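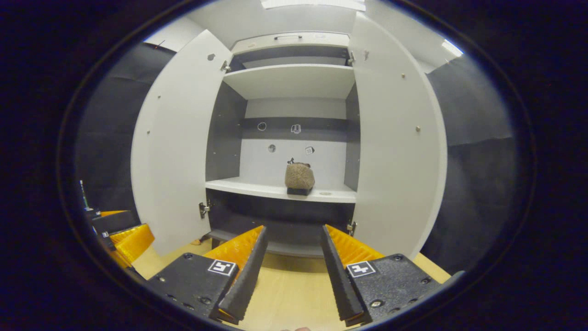 El armario blanco con las dos puertas abiertas, desde la cámara de la pinza de mano.

¡Hola otra vez! Sé que prometí escribir en agosto y se me ha ido el otoño entero con el dichoso armario, pero ya tengo resultados y me apetece contarlos antes de que se me olviden los detalles (y antes de que me toque redactarlos en serio, con tablas y referencias, que es mucho menos divertido).

Para quien no haya leído las entradas anteriores: en el proyecto Flaltberg intentamos que un robot aprenda a coger y guardar cosas en muebles a partir de demostraciones hechas a mano. Una persona agarra la pinza, hace la tarea como la haría cualquiera, la cámara que va montada encima lo graba todo y luego reconstruimos la trayectoria. Nada de teleoperar un brazo durante horas, que yo ya pasé por eso en el máster y todavía me duele el hombro. Los marcadores cuadrados en blanco y negro de las carcasas nos sirven para saber en cada momento cuánto está abierta la pinza, y el ojo de pez nos deja ver muchísimo contexto alrededor, aunque al principio marea un poco revisar tanto vídeo curvado.

La pregunta de esta temporada era muy concreta: ¿cuánto importa por dónde entra la mano en el armario? Parece una tontería, pero con una mesa despejada te puedes acercar al objeto por donde quieras y con un armario no. Tienes las puertas a los lados, una balda por encima, otra por debajo, y el hueco útil es bastante más pequeño de lo que una cree hasta que mete ahí dentro un brazo con su muñeca, sus cables y su todo. Nuestra primera política, la que en el grupo llamamos Darlow, cogía muy bien los objetos de la mesa y en cuanto le ponías un armario delante se dedicaba a darle golpecitos al canto de la balda. Una y otra vez. Con mucha seguridad en sí misma, eso sí.

Así que grabamos un conjunto nuevo: 1075 demostraciones, todas con muebles. En una parte dejamos que cada cual entrara como le saliera, y en la otra pedimos una aproximación en dos tiempos: primero te paras delante del hueco con los dedos ya separados, a la altura del objeto, y después entras recto. A esa segunda versión la llamamos Gallardo, que era el nombre del bar donde se nos ocurrió (ponen unas croquetas tremendas, por cierto). Lo que yo quería comprobar es si esa pausa tan artificial ayudaba al modelo o si solo servía para que los vídeos quedaran más ordenaditos.

Los objetos blandos los metí yo porque me cansé de los bloques. Un bloque se coge o no se coge, y fin de la historia. En cambio, una cosa de aspecto tejido o afieltrado, redondeada y con textura, como la de la balda del medio, te obliga a decidir cuánto cierras. Si te quedas corta se escurre, si te pasas la deformas y arrastras lo que haya debajo. Las almohadillas naranjas con estrías perdonan bastante, pero todo no lo perdonan.

Vamos a los números, que sé que algunos bajáis directamente hasta aquí. Probamos cada política con 18 intentos por configuración, siempre con el mismo armario y cambiando el objeto de sitio entre intento e intento. Con las demostraciones libres, Darlow completó 5. Con las de Gallardo y exactamente el mismo modelo, falló 4. Es decir, 14 de 18 completados frente a 5. Cuando vi la hoja de cálculo pensé que había cruzado las columnas y la rehíce entera. Pues no, estaban bien.

Ahora el jarro de agua fría, porque si no me lo vais a echar vosotros en los comentarios. Dieciocho intentos son pocos, y un solo armario es poquísimo. Todo esto lo evaluamos con las puertas abiertas del todo, que es la situación más amable posible. Con una puerta a medio abrir hicimos unas pruebas sueltas y el modelo se acercaba como si la puerta no existiera — me tocó darle al paro de emergencia más veces de las que voy a poner por escrito. Supongo que aprende a colocarse mirando los dos laterales del mueble, y si le mueves uno se descoloca, pero es una intuición mía y no lo he medido.

Otra cosa que no tenía prevista: la luz. Arriba tenemos unos focos de techo muy potentes, las baldas son blancas, y el canto de la del medio pilla un brillo que en el vídeo se come los bordes. Justo el sitio donde más necesitas saber dónde acaba la madera y empieza el aire (bueno, madera o lo que sea eso, no pienso meterme ahora con los materiales). Pusimos telas gris oscuro a los lados para que el fondo molestara menos, pero con el techo poco se puede hacer. Probé a oscurecer los vídeos antes de entrenar y salió peor, porque el compartimento de abajo, que ya es oscuro de por sí, se quedaba hecho una mancha.

También comparamos con Hitden, que es el método de nuestros vecinos de pasillo y planifica la entrada con un modelo geométrico del mueble. Choca menos que lo nuestro, lo reconozco sin problema, pero hay que darle las medidas del armario, y yo quiero poder ponerle delante un mueble cualquiera y que se apañe. A lo mejor lo razonable es mezclar las dos cosas: que la geometría vigile y que la política decida. Lo hablamos el otro día delante de la máquina de café y la conversación se alargó bastante más que el café.

Lo siguiente en mi lista es repetir la evaluación con las puertas en ángulos distintos y con un segundo mueble, a poder ser uno más bajito, que acabo las sesiones de grabación con la espalda hecha polvo. Si alguien que lea esto ha trabajado con aproximaciones en dos fases y objetos deformables, que me escriba, por favor, sobre todo si le ha ido mal. Me interesa saber cuánto tiempo dejabais de pausa antes de entrar: nosotros lo dejamos a ojo y se nota una barbaridad de una persona a otra.

Miércoles 2 de noviembre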